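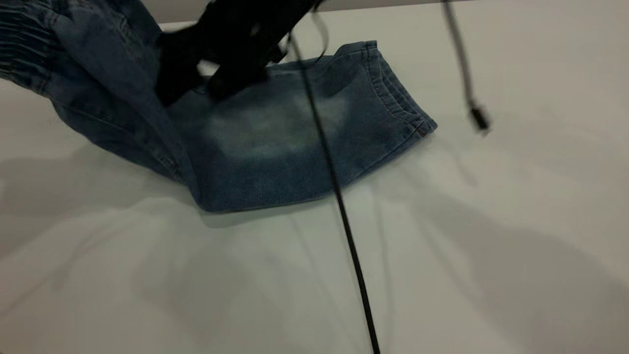

Jeans on the white table, halfway through a fold.

About us

Hello, and welcome to Veststead! I'm Salamatu Amegashie and I run the place with Norbert Gulyás, who you'll probably have spoken to if you've ever rung up in a panic over a broken zip. We mend, alter, wash, fold and resell denim. That covers most of what happens between our four walls, apart from the tea.

I started with my mum's sewing machine and a heap of jeans that my cousins had gone through at the knee. I'd patched so many for family by then that a neighbour asked if I'd do hers and pay me properly for it, and I said yes before I'd worked out what to charge (I asked for far too little, and she gave me double). A few years later I had a rail in the hallway, two rails in the bedroom and a very patient husband. Norbert had been cutting patterns for a workwear firm and was fed up with the commute. We took the lease on the unit at Kwofie Yard one April, painted it ourselves over a bank holiday and opened with one working socket.

What we do all day

Mornings are for sorting. Bags come in from people clearing out wardrobes, and from the drop-off bin next to the Trornon bakery, and everything gets tipped out and gone through by hand. Pockets first. We've found bus tickets, a door key, a love letter (returned, with some blushing) and more tissues than I care to think about.

After that it's washing, inside out and cool, then mending if it needs it, then the table. The table is my favourite bit. It's white so that loose threads and bits of fluff show up, and it's where each pair gets looked over one last time before it's folded and shelved.

I do have opinions about folding! Ordinary straight legs are easy: one leg over the other, seat tucked in, then up from the hem in thirds. Gathered, ribbed edges are a different matter. They spring back, they make the whole thing bulge on one side, and if you stack ten of them the pile leans like a drunk. I smooth the legs flat first, lay the elastic so the gathers run the same way, and fold a bit looser than you'd think. Norbert rolls his. We've agreed to differ, and you can tell from the shelves who was on that day.

The faded bits

People often ask if we can get rid of fading. We can overdye, and sometimes do, but I'd rather talk you out of it. I love a pale, whiskery patch on dark indigo. Some of it is put there at the factory and some of it comes from years of sitting down and getting up again, and I like both. When we list a pair we always show the palest part, so you know what you're getting and don't have to squint at your screen.

A few numbers, for those who like them

Norbert keeps the book. Last year we put 1494 pairs back on somebody's legs, and 367 of those had a proper repair first, mostly knees and inner thighs. Another 470 were too far gone to wear, so they were cut up for patches, peg bags and the draught excluders we sell in winter. We'd like to reach some 3000 pairs a year once the second washing machine is in, but the plumber has the final say on that.

Where the Tovberg name comes in

If you've bought from us at a market you might know us as Tovberg Denim. Same people, same jeans! That was our stall name before we had a door, and we still use it for the range we make up from offcuts. One day we'll get round to changing the label.

Come and see us

We're open Tuesday to Saturday, ten till five, at the far end of Kwofie Yard – go past the bike shop and look for the blue door. Bring your mending washed, please, and pop a note in the pocket with your name and what's bothering you about it. Hems usually take a week, knees more like two. If you're not sure whether something's worth saving, bring it anyway and we'll have a look together.

Salamatu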